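Sat 3 September

Call for hands: join our small-things bench this fall

We are looking for a few patient people to come and spend time with us at Stoteo, where we look after a long cream table and a great many small objects that need picking up, turning over, sorting and putting back where they belong.

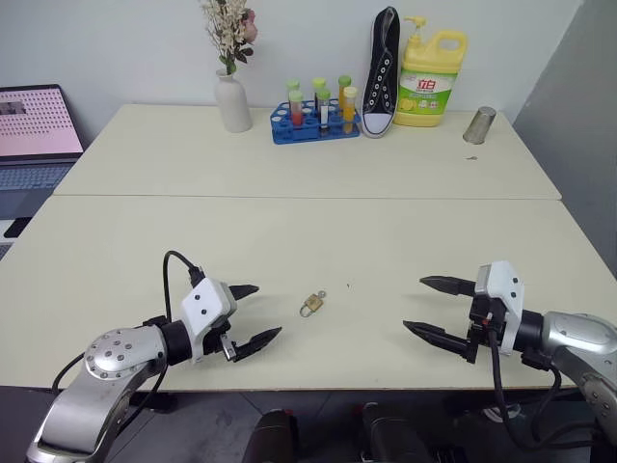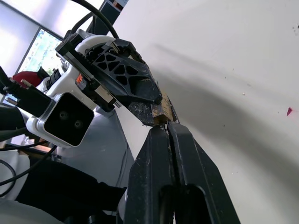

– Armelle Leclerc –

Let me tell you a little about the work, and please forgive me if I go on, as I am very fond of it. The bench is two tables pushed together against a white wall. The near one is where things get handled, and the far one is where we keep whatever is waiting its turn. On any given day that might be a vase of artificial flowers next to a rack of test tubes, and then a little brass padlock lying by itself on the near table, looking rather pleased with the attention. Over the season we hope to get through 145 objects, and I can promise you that very few of them go together.

What would you be doing? Mostly choosing what goes out on the table, setting it down, writing a few lines in the log and putting it away again when its turn is over. You would also help Maëlys Courtois with the shelves, which have grown faster than our labels have. Some of the things are lovely (the flowers get dusted every week and they do brighten up the wall) and some are only scraps, small flat brownish pieces you might sweep up at home without a second look. We treat them the same way and they all have a line in the log.

You don't need any experience at all. If you like jigsaw puzzles, or you are the one in your family who untangles the necklaces, you will be very much at home. It does help to have clear handwriting, and to be comfortable on your feet for an hour at a stretch, though there are stools and you are welcome to use them. We ask that you be 18 or older.

Sessions last two hours and we take seven people this time. You can come once a week or twice, whichever suits your life – we would much sooner have you once and cheerful. Travel within town is paid back, and there is tea, and Romain Pichon bakes when the mood takes him. The people who joined us in May still drop by, so you will have company to show you where everything lives.

If this sounds like you, write me a short letter and leave it at the Stoteo front desk, or hand it to Ilgın Aydoğan at the Lebrun building, who will see that it reaches me. Tell me which days you are free and what the smallest thing you ever mended was. I read every letter myself and I answer them all, though not always quickly!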